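Does a Clean Sheet of Paper Make You Tidier?

Every March the lunch room passes around some new trick for getting your desk in order, and this year's comes from Pramila Lodhi on the second floor. Her method: before you start any job at your desk, lay down a fresh sheet of plain white paper and work on top of it. When the job is finished, fold the sheet up with the crumbs, clippings and lint inside, and throw the lot in the recycling. She calls it "the tablecloth rule."

I have my doubts. A sheet of paper slides. It curls at the corners if the window is open. It also covers the part of the desk where I keep things, so the things have to go somewhere else first, and in my case that was the chair. Pramila says this is the point. I say it moved the mess two feet to the left.

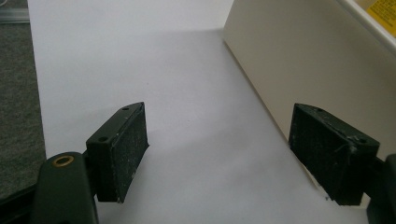
White paper down, ready for work.

I gave it four days. Dust does show up better against white, I'll grant her that, and I found a staple I would have otherwise put my elbow on. Small screws are easier to spot too. But I went through more paper than I care to admit, and by the third day I was saving the used sheets "for next time" — so now I have a stack of slightly dirty paper and a desk that looks much the way it did in October.

Pramila's answer is that I should use the backs of old printouts. I tried one and spent ten minutes reading it.

If you want to try the rule yourself, there is scrap paper in the tray beside the copier. Please leave the new packs alone, as the Ernis order isn't due until next week. Reports from anyone whose desk has stayed clear for longer than two days are welcome, preferably with a witness.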